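Trelova Wall Tile Underlay and Finishing Kit
by Wikunik

Item 2967
Covers one small room

If you've ever lived in a building with thin walls, you already know why we got so excited about this one. Trelova is a cork-and-felt underlay that goes up before the tile does, and it takes the ring out of a small room. You know the sound, that hard little echo you get when you set a cup down in a tiled kitchen or drop a shampoo bottle in the tub. With Trelova behind the tile, the room sounds like a room again. We put it in our own break room in Coltesley last December and people started eating lunch in there, which they hadn't done in years!

What's in the box

Underlay sheets, 12 per box, each scored on the back so you can snap them by hand
One roll of edge tape
Corner strips, inside and outside
One tub of Bălan adhesive, the low-odor kind
A notched spreader
Printed instructions, with a layout grid on the last page

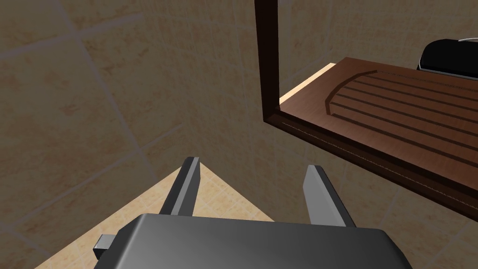 Color matters more with this kit than people expect, and we spent a long time on the grout shades that go with it. We ended up with five: Oat, Fog, Slate, Clay and a very quiet green called Pond. Fog is our best all-rounder, because it sits so well next to metal fixtures and anything painted in a neutral. Hold a sample card next to the grays you already have, and check it against more than one of them, the way the housing here goes from mid-gray along the top edge down to charcoal near the bottom. Slate will pick up the darker end of a range like that and Fog will pick up the lighter end. If you can't decide, order both cards (they're free) and leave them taped up for a few days, morning and evening.

Putting it up

Start from the middle of the wall and work out. The sheets are light, so one person can do the whole job, though a second pair of hands is nice for the top row. Spread the adhesive thin, press each sheet flat with your palm, and butt the edges together without overlapping. Tape every seam, even the ones that look perfect. Leave it overnight before you tile.

Cutting around outlets is easy with a utility knife. For pipes, we like to make a paper template first and trace it onto the back of the sheet, where the scoring gives you straight lines to measure from.

Traian Moldovan, who designed the scoring pattern, tiled his entire downstairs bathroom with the first test batch and sent us so many pictures that we had to start a folder. The outside corner strips in the current kit came out of that bathroom. The old ones were too stiff and he told us so, at length.

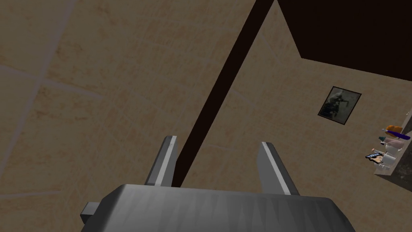 Beige wall tile in a small room.

Good to know

Trelova works behind ceramic, porcelain and most glass tile. For heavy natural stone, please write to us first with the weight per tile. It isn't a waterproofing layer, so in a shower you'll still need a membrane over it. Bathroom walls outside the shower are fine as is.

It goes over drywall, plaster and cement board. Old paint is OK if it's sound, but scuff it with coarse sandpaper and wipe off the dust. Wallpaper has to come down, sorry!

Leftover pieces are worth keeping. They make great pads under a dish rack or a sewing machine, and the felt side won't mark wood.

Sizes and ordering

Single box, item 2967
Double box, item 518
Extra corner strips, item 125
Bălan adhesive, tub only, item 611

Grout is sold separately in all five shades. Unopened boxes can come back to our Coltesley shop for a full refund, and opened adhesive keeps for a year with the lid pressed down tight.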